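Pluller pauses hand-held gripper program after pinch complaints

November 1, 2023

Pluller has told its customers to stop using one batch of its hand-held grippers while it looks into a fault that can make the jaws close without the trigger being pulled. The company calls the step "a precautionary pause." People who have been filing complaints about the same problem since July may have another word for it.

The notice went out to 2 sites, a data collection hall at Prarkgate and a smaller one in Drurnden. Between them the halls hold 557 of the grippers. Workers there carry one in each hand and do ordinary household jobs with them, folding shirts, making beds, putting things into boxes, so that the recorded movements can later be used to train robot arms. The job pays by the shift, with a bonus tied to the number of usable recordings.

According to the notice, a gripper from the affected batch can lose track of how far open its jaw is. When that happens the small motor behind the jaw drives it shut at full force and holds it there until the unit is powered down. Pluller says the fault lasts "a short period." An internal log from Prarkgate, seen by this site, gives a longer version. In the worst entry the jaw stayed closed for 90 seconds while a coworker looked for the right way to switch it off. The worker's free fingers were inside the jaw at the time. The log lists the injury as bruising and a split nail.

That is not a terrible injury, and it would be wrong to dress it up as one. But the log has other entries, and they read a lot alike. Jaw closed on its own. Jaw would not open. Cloth torn. Cloth torn again. One worker wrote that the left unit "bites" and asked for it to be swapped. The entry after that, from a different shift, has the same serial number on it and the same complaint.

Pluller's explanation has changed twice. In July it told the halls that the trouble came from workers pulling too hard on heavy fabric, and it sent over a one-page sheet on how to hold a garment. In the fall it said lint was getting into the jaw housing and advised cleaning at the end of each shift. The latest notice drops both ideas and points to a position sensor supplied by Bouchard, a parts maker that also sells to several other gripper companies.

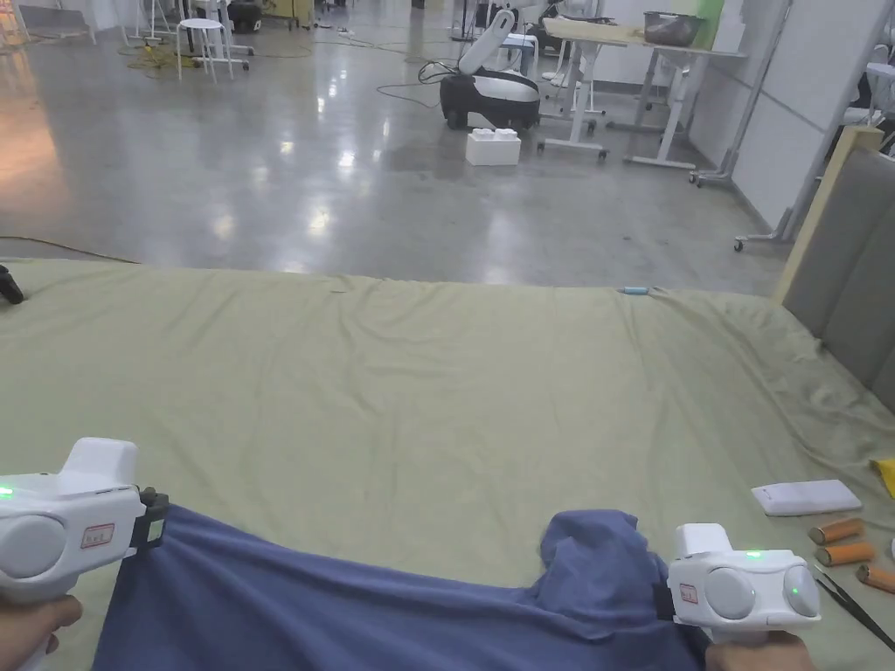

Bouchard does not accept that. In a short statement it said its sensor "performs within its published range" and that it had not been given any failed units to test. Pluller says it offered to send them. Bouchard says the offer came with conditions. Neither company would say what the conditions were.

What is not in dispute is the number of recordings affected. Pluller has flagged 1,265 of them as unsafe to use, on the grounds that the jaw position written into the file may not match what the jaw was doing. This is the part of the notice that gets the most space. It has a table, a contact address and a promise of replacement data at no charge. The section on workers' hands is four sentences long and ends by reminding them to wear close-fitting sleeves.

It is hard to read the two sections side by side and not draw a conclusion about what worried the company more. A bad sensor reading was treated as a matter for a retraining sheet for as long as it hurt only fingers and bedsheets. It became a batch recall when it turned up in the files that customers pay for.

Pluller disputes this. A written reply to our questions said that "operator safety and data quality are reviewed together" and that the timing was the result of "a fuller technical picture." We asked when the company first saw a jaw close with no trigger input in its own logs. The reply did not answer that question. We sent it a second time and got a copy of the first reply.

There is also the matter of the indicator lights. The grippers are fitted with green lights, and workers at Prarkgate say they were trained to treat green as meaning the tool was working normally. The log has several entries in which the jaw clamped shut while the light stayed green the whole time. The notice says the light "reflects power and connection status only." If so, the training material needs a correction, because the version handed out at Prarkgate says "green means good to go" in large type. Pluller says it is reviewing the material.

The pause is also smaller than it sounds. It covers one batch, picked out by serial number, and leaves the others in service. Pluller says grippers from other batches use an earlier sensor and have shown no sign of the fault. It has not published any test results to back that up. The hall at Drurnden says it has pulled every unit anyway and sent people home on base pay. Prarkgate has kept going with the ones that are not on the list.

Workers who are still on shift have been told to keep the fingers of both hands on the handles whenever a tool is switched on. That sounds simple enough until you try to do laundry that way. Cloth bunches up in the jaw and the natural thing is to reach over and free it by hand. The log suggests that is how most of the pinches happened. Stopping to power down a gripper each time a sleeve gets caught would slow the work a good deal, and the bonus for usable recordings has not been changed to allow for it. Asked about this, the operator of the Prarkgate hall said that pay was "a separate discussion."

Hand-held tools of this sort tend to fall into a gap. Robot arms in factories sit behind fences or have to slow down when a person comes near, and there are long rule books on how that should be done. A gripper with a handle on it gets treated more like a power tool or, in some halls, like a game controller. Pluller's own product sheet calls it an "input device." An input device that can hold a finger for a minute and a half probably deserves a different heading.

A firmware update is supposed to be the fix. According to Pluller it will compare the sensor reading with the current drawn by the motor and release the jaw if the two do not agree. That seems like a sensible check. It also seems like one that could have been in the tool from the start, and the company did not say why it was left out. There is no date for the update beyond "the coming weeks."

A manual release is not planned. Several log entries ask for one, some kind of lever or button on the body that would open the jaw with no help from the software. Pluller said it would add weight and affect the balance of the tool during long sessions. It did not say how much weight. For now, the approved way to open a stuck jaw is to hold the power button until the unit shuts off, then pull the jaw open by hand. The instruction assumes that the person has a hand free, and with a gripper in each one that is not always going to be the case.

The Prarkgate operator says it has since put up a notice asking people to work in pairs where staffing allows. Two workers who were asked about it by message said that staffing had not allowed it on their last shift. Both asked to stay unnamed because they are on short contracts.

Pluller is asking sites to return grippers from the batch in their original cases, with chargers. Claims for damaged items can be filed through the same form. The form has fields for torn fabric, broken props and lost recordings. At the time of writing it had no field for injuries, which are to be reported to the hall operator instead.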